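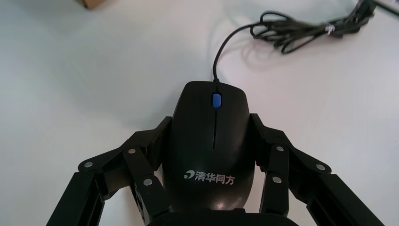 Brarna two-finger gripper, long review after one winter of use

Bought two of these in December to replace the old Juntunen ones. Short version: good grip, bad brake. Read the fault part before you order.

The good. Holds odd shapes without much fuss. A wired mouse is my usual test — curved sides, slick shell, cable that drags — and the pads sit pretty much even on both sides of it. Linkages feel tight. Mounting took 4 minutes, screws included. Software is fine, a bit ugly.

Now the bad. On cycle 281 of an overnight pick and place run the left unit lost power for a split second and just let go. No warning, no fault code, nothing in the log untill I turned on verbose mode. The manual says it holds position on power loss. Mine didnt. Dropped part was a mouse so who cares, but I had been planning to lift glass with it.

Worse — when power came back it closed again on its own. Full force, no prompt. My hand was about a foot away. That is a safety problem and I don't care what the spec sheet says.

Tried to repeat it. Pulled the plug on purpose, 200 times over two evenings. It let go on 4 of them. The second unit was clean. So maybe a bad brake spring, maybe a bad batch. Wokska (the dealer) swapped the unit but wouldn't say what was wrong with the old one. Swap has been ok so far.

Until there's a firmware fix: E-stop before you reach in, every time, even if the thing looks dead. And fingers open before you power up.

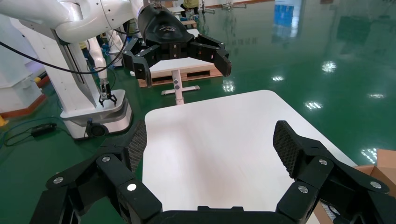

Hanne Koskela: Same restart problem on ours, older firmware. Check the "resume last command" setting, it ships turned on. Switching it off stopped the closing but we still get a drop now and then.

Thanks, found it, three menus deep. Off now. Still only three stars from me, would be four if they'd owned up to the brake.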